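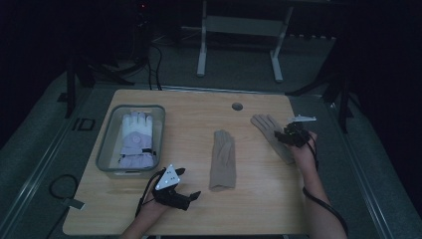

Singles go in the tray, Seo-ah Ko wrote back, and they stay in the tray until the month is out, even the ones you are sure about. She had underlined "sure" in pencil. The note was clipped to my first intake sheet, which she had returned with two lines struck through.

The lines were mine. I had entered the ski glove as "pair, one missing". There is no such class. The Grindale procedure allows for pairs, singles and sets, where a set is three or more articles found joined by cord, clip or stitching. A pair is two articles of opposite hand and matching make, colour, size and wear. Everything else is a single, and a single has no expected partner for the purposes of the record. I copied the definition on to the inside cover of my notebook and corrected the sheet.

The work at that time was winter stock from the Lawal coaches. Lawal ran the Istunau service until April and sent us a sack each Tuesday, sealed with a numbered tag. The sack was weighed, the tag number written down, the seal cut. Contents went on the table and were sorted by type: hats, scarves, gloves, other. Hats and scarves were quick. Gloves took the rest of the day.

The method for gloves is as follows. Lay the first article flat, palm down, fingers away from you, cuff to the front edge. Bring the second alongside. Compare the cuffs first, then the fingertips, then the thumb seam. Knit gloves have to be laid without stretching, as a stretched cuff will match almost anything. If the two agree, fold one into the other and tie a label through both. If they do not, the second article goes back to the pile and the next is brought up. The first stays where it is until it has been compared with everything.

The beige knits were straightforward. Same colour, same gauge, the same thinning at the tip of the forefinger. I entered them as a pair under 199 and moved on.

The ski glove was not straightforward. It was white in the fingers and lavender at the cuff, with a small round patch and a dark strap with a buckle. It had been listed on the driver's slip as "gloves, ladies, white/purple", plural. The sack contained one. The tag number agreed, the weight agreed with the depot's weight to within the tolerance, and the seal had been whole when I cut it. By every check we had, one glove had been put in and one glove had come out. The slip said otherwise.

I raised a query with Lawal. They replied that the driver wrote "gloves" for all gloves. I asked whether he also wrote "hats" for one hat. They did not reply to that.

I put the glove in the tray, fingers to the back, and wrote the query number on its label.

A single is held for 40 days. During that time it may be claimed by description, and the description must include one feature that does not appear on the public list. For the ski glove I withheld the buckle. The public entry read: glove, ski type, white and lavender, one. I thought about adding the hand and left it off, so that I would have two features in reserve.

There were three claims. The first described a mitten. The second described the colours correctly and then, asked for anything further, described the colours again. I refused both and filed the forms. Refusals are kept for as long as claims, in the same drawer, in date order.

The third came by post from Kultum, which is the last stop before the pass. The writer gave no telephone number. She said that she had a white and lavender glove with a buckle on the strap, that she had found it on the seat beside her when she got off the coach, that it was not hers, and that she had carried it home by mistake inside her own bag. She had seen our list. She wished to know whether we wanted hers or whether she should have ours.

I read the procedure from the beginning. It has 47 clauses. It provides for an owner who has lost an article and for a finder who has handed one in. It does not provide for a finder who has kept one and offers to take the other. The nearest clause concerned umbrellas.

I took the letter to Seo-ah Ko. She was checking labels and finished the one in her hand before she looked at it.

"Which hand is hers?" she said.

I said the letter did not state it.

"Then you don't know you've got a pair. You've got a single and a letter."

I wrote to Kultum and asked her to lay the glove palm down, with the fingers pointing away from her, and to tell us which side the thumb was on. I asked her to measure the cuff without pulling it. I enclosed a return envelope. It was day 15 of the holding period, and I noted the date of posting on the label, under the query number, where there was still room.

Two more sacks came in. The first had only scarves. The second had gloves in it, mostly black — black is the slowest colour, and has to be done near the window — and I had the table covered until late in the afternoon. I moved the tray twice to make space and moved it back both times.

The envelope came with the Friday post. It had not been used for a letter. She had folded the glove in three and pushed it in, and the flap would not close over the strap, so she had tied it with string. No measurements were enclosed.

I cut the string and laid the glove on the table, palm down, fingers away. I took the other from the tray and brought it alongside. Cuffs first. Then the fingertips. I left the thumb seam for last, as the method requires, and then I went and found the intake sheet with the two lines struck through, to see whether there was space above them to write.

Filed under: Short Fiction > Work and Offices

Contact the editors | All stories copyright their authors | Back to top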